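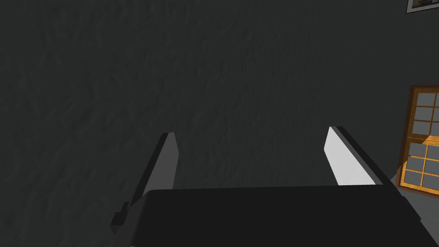
Dark grey wall texture, sim render

Re: [esora-players] Founding gods and who's buried where

Sorry, quick one before work, will try to answer everything.

Quoting the earlier message:

> Been through the Lirunham pages again and I can't make the timeline
> work. The flood is meant to be in year 231 but the temple at Zutico
> is described as "already old" when the water comes up, and the
> temple can't be older than the river goddess because it's built over
> her grave. And she dies IN the flood. So which is it?
>
> Also do we have to keep the twin moons? My group keeps forgetting
> the second one. And is the wiki or the forum the version we go by?

Right. Timeline first.

You're correct, it's broken. My fault, I wrote the temple page in one go and the flood page months later and didn't check one against the other. Fix is this - the grave at Zutico isn't hers. It's her brother's, the salt god, who goes missing in the first war and is hardly mentioned after that. The priests mixed the two up later because the carvings were worn and because she had the bigger following. So the temple can be 300 years older than the flood if you want it to be. I'd like the players to be able to find this out, so please don't put it in the public handout.

That does mean the hymn on the Lirunham page is being sung to the wrong god. I'm fine with that. Leave the hymn alone, I like the hymn.

The flood stays at 231. Too much else hangs off it, the colour change in the royal banners, the whole grain tax plot, the ferrymen's oath. Moving it would mean redoing 68 entries and I'm not doing that again, last time took me most of August.

Moons. Keep both. The small one only has to matter twice a year, at the tide fairs, and the rest of the time you can ignore it. If your group forgets it thats sort of in character, most farmers in the setting think it's a bad omen to talk about it anyway. Somebody asked last month if it has a name. It has one in the old tongue, I've got it written down somewhere at home.

Wiki vs forum - wiki wins. Forum posts are only draft until they get copied over. Exception is the Ó Néill campaign, which has its own branch and is allowed to contradict us. They killed off the sky mother in session three and I am not dealing with that in the main line.

Other bits while I'm here

- the map with the southern isles is still the old one, the distances are wrong, don't measure travel off it. Lirunham to Zutico is 400 miles by the coast road, less by boat
- whoever changed "demon" to "daemon" on every page, please change it back
- the salt god needs a favourite animal. Heron is taken. Open to ideas but no more wolves
- the creation story has two endings at the moment, the one where the world is a cooled tear and the one where its a shell. Shell is the keeper. I'll take the tear out tonight if the site lets me log in

If anyone's running the temple as a dungeon before I get the new page up, treat the lower level as sealed. There's a door down there I haven't decided about yet and I'd rather not have three versions of what's behind it.

Think that's everything. Didn't get to the question about whether half-gods can own land, will have a look on the weekend.

Cheers

--
esora-players list
To leave, send a blank message with "unsubscribe" in the subject line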